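Chapter 6
Looking After a Hand-Held Gripper

In Chapter 5 we set up the Meesuk gripper and checked that its two fingers open and close evenly. A tool that is set up well will still go out of order if it is not looked after. This chapter is about the regular care of one tool, from the daily wipe to the change of a worn pad.

Most faults we see in the workshop at Firside begin at the fingers. Dust and short threads collect around the pivots, and after some weeks the fingers do not move together any more. The user feels this as a small delay on one side. Many beginners then press harder, and this makes the wear faster.

The work is divided into three parts. The daily check takes 15 minutes and needs only a dry cloth and a soft brush. The pad check is done after every 300 grasps. The full cleaning, when the linkage is taken apart, is explained at the end of the chapter. Please do not begin it before you have read Section 6.3 – the order of the parts is important.

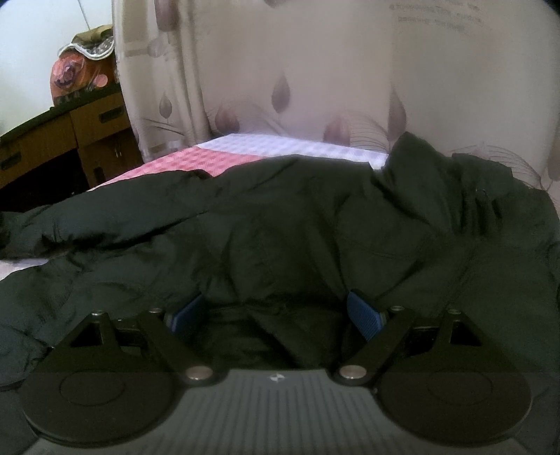 6.1 Pads and Pivots

The blue pads sit at the inner tips of the fingers, and their gripping faces have a fine grid. Brush along the lines of the grid, first in one direction and then in the other. Thin, slippery cloth, such as the outside of a puffer jacket, is a good test for the pads, because a worn grid lets a fold slide out.

Next, look at the six round metal caps on the linkage, three on each side. Turn the tool slowly under a lamp and look for threads caught beneath them. Remove each thread with tweezers, and do not use a knife.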